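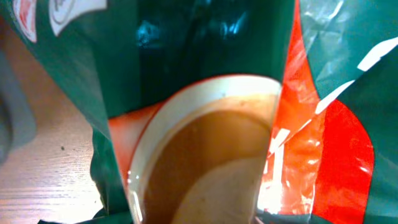
Thread on moving a small business's bookkeeping off paper. I did this for my sister-in-law's upholstery shop, Skekstead, and a few people asked how it went. 3 min read.

1/ The shop had nine years of receipts in shoeboxes. Beatriz Vilela, who owns it, wrote every sale in a ledger and every purchase on the back of the receipt. It worked fine until she needed a loan and the bank wanted monthly totals.

2/ First decision was how far back to go. We picked three years. Older boxes got labeled by year and went on a shelf in the back. I don't plan to open them.

3/ Second was software. I looked at two paid programs and ended up using a spreadsheet. One tab per month, one row per transaction. Date, who, what, amount, category.

4/ Keep the category list short. My first one had fabric split into six kinds. Beatriz couldn't tell which one a roll of backing cloth went under and neither could I. Now it's just "fabric."

5/ Categories we use: fabric, foam, hardware, rent, utilities, van, phone, insurance, other. If "other" goes over 100 dollars in a month, we look at what's in it. 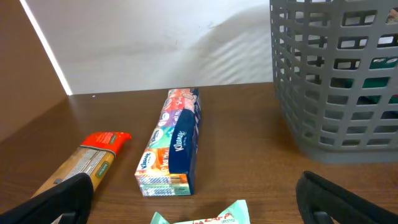
6/ Typing in old receipts is slow. I got through 10 in the first hour, mostly because I kept stopping to look things up. Once I put the unclear ones in a separate envelope and kept going, it went a lot faster.

7/ Thermal receipts fade. Some from the first of the three years were blank. For those we used bank statements. Her main foam supplier, Vumila, also sent over copies of old invoices when she called and asked.

8/ We found more than 400 dollars in charges for a storage unit she gave up two years ago. She called the company and they refunded half of it. She's still arguing about the rest.

9/ We also found a customer who never paid the balance on a sofa. 200 dollars. Beatriz remembered the sofa but not the bill. She sent a polite letter and a check came in February.

10/ Someone asked about taxes. I'm not an accountant. She uses Nuno Patrício at Ruiz-Ortega and he only wanted two things from me: don't mix personal and shop spending, and don't delete rows. If something is wrong, add a correcting row.

11/ The routine now is 20 minutes at closing time, once a week. She reads the receipts out, her daughter types. Then the receipts go in an envelope with the month on it.

12/ She got the loan, by the way. It's for a second sewing machine and a new cutting table.

13/ A couple of you wanted the blank spreadsheet. I'll take her numbers out and post a copy when I get a chance. The formulas are just sums, so you could build the same thing yourself in an evening.

Contact | © Zunard | Back to top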